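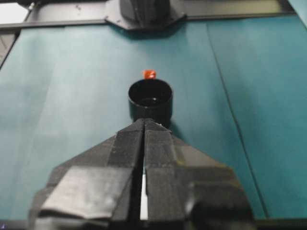
Issue 13, page 2

Student robot club moves on to cups and blocks

The robotics club at Lindholm College has started its winter project, a table-top robot arm that is being taught to pick up small things and put them where they belong. Members have been working on it after lessons since the start of term, and the first public showing will be on 11th December in the college hall.

The project is called Jamby. It follows on from last year's entry for the Plerkeler Cup, a competition for school and college teams, in which the club drove a wheeled robot round a marked course. This year's rules ask for an arm fixed to a table. It has to deal with household objects of different shapes, and the team may not touch anything once the round has begun.

The task the club has been practising uses a short, wide black cup and a small red-orange block. The block stands behind the cup, so that from the side where the gripper comes in, the cup is partly in the way. The arm has to bring its two black fingers up to the cup without knocking it over, move it aside, and then go back for the block. In the full version of the task the block ends up inside the cup.

Members say the cup is the harder of the two. A block has flat sides and the fingers can close on it from most directions. The cup has a smooth, rounded wall, and if the fingertips come in a little to one side it can turn or slide away. The club has tried approaching from the front with the tips close together, and also with the fingers wide apart so that they pass on either side. Both ways are still being tested, and the choice for the competition has not been made.

A small camera near the gripper gives the view the students use when they go over each attempt. It looks along the fingers, so the fingers themselves take up much of the picture. This was a nuisance at first, as the tips can hide the bottom of whatever is being reached for. The members have since got used to it, and now use the position of the tips to judge how far the arm still has to travel.

The teal table top was chosen after a long discussion. The club had been using a white sheet, which threw back too much light from the ceiling, and before that a bare bench with a strong grain. The teal surface is matt, and a red-orange block shows up well against it. The black cup stands out too, though its shadow has caused some trouble. In earlier trials the program took a dark shadow for part of the cup and aimed the fingers too far over. The lights in the workshop now stay the same for every session, and a notice by the switches asks other classes to leave them alone.

Work on the arm is shared between 3 groups. One looks after the mechanical side, including the fingers and the mountings on the black bar along the edge of the table. Another writes the program. The third sets out the objects, runs the trials and keeps the log. The groups change over each half-term so that members get a turn at each job, an arrangement brought in after last year's competition, when the only people who could repair the robot were both away on a geography trip.

The log is kept on paper and copied on to the college network at the end of the session. Each line gives the starting position of the cup and the block, the version of the program, and what happened. A cup that has been pushed but not lifted is entered as a miss, even if it stays upright. Some members wanted a separate mark for a near miss, but the competition judges do not give one and the club has decided to follow them.

The first parts for Jamby were bought in August with money from the college's enterprise fund. Vullitz, an engineering firm in the town, gave offcuts and let the students use its drilling machine. The firm has also offered a visit to its works in the spring, which will be open to club members and to students taking the engineering course.

At the showing, visitors will be able to choose where the cup and block are placed before each run, as long as both are within reach of the arm. Runs will start on the hour and the half-hour. There will be a table of parts from older robots, and the log will be out for anyone who wants to read it. Children are welcome but must stay behind the tape while the arm is moving.

The Plerkeler Cup regional round takes place in the new year, with 11 teams entered so far. Each team will have 2 attempts at a set task and a further attempt at one of its own choosing. The club plans to use its own choice for the cup and block. The set task will be announced on the morning, and the members have been practising with other objects in case it is something quite different. These have included a sponge, a roll of tape and a plastic egg cup.

The club meets in the ground-floor workshop and takes new members at any point in the year. No knowledge of programming is needed. Students under 16 must bring a signed form, which can be had from the main office along with the list of meeting times. Entry to the December showing is free and there is no need to book. The hall doors open at 4 p.m. and the last run will be at 6.30 p.m.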